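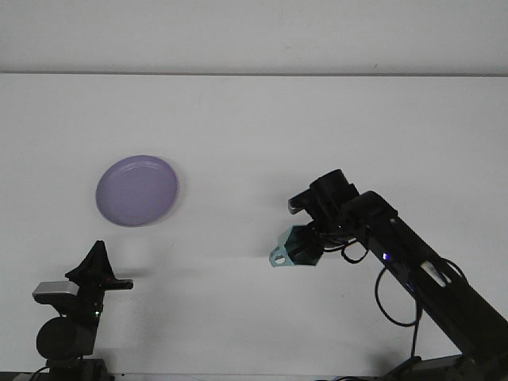 Does the Gredby bench safety kit replace a written risk assessment for a two-arm cell?
The kit supplies templates, floor tape and a stop button. The assessment still has to be written and signed by the site.

I ran the kit on our bench for 16 shifts. The binder has 83 pages, of which 29 are checklists. The pre-run list is the best section: clear the shared zone, confirm cable slack at full reach, home one arm at a time, log the speed limit. It takes four minutes once learned.

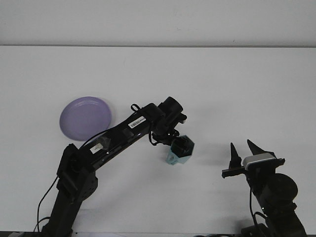 The handover rules are weaker. Gredby asks for a single named arm to own the shared zone, then gives no procedure for passing ownership mid-task. I borrowed the wording from the Codura manual, which requires the releasing arm to retract and report idle first. The stop button latches firmly and resets with a quarter turn. Its lead is too short for a wide table.

At $398 the price is fair for a new cell. Shops with existing procedures should buy the binder alone.

Comments 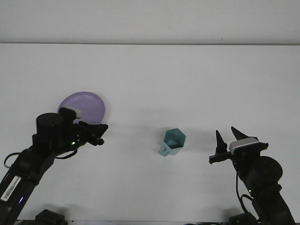
Rangi Goodwin: We added a line to the handover sheet for lost communication. Neither arm may enter the zone until both have been homed again. Gredby leaves that case out of the August revision too.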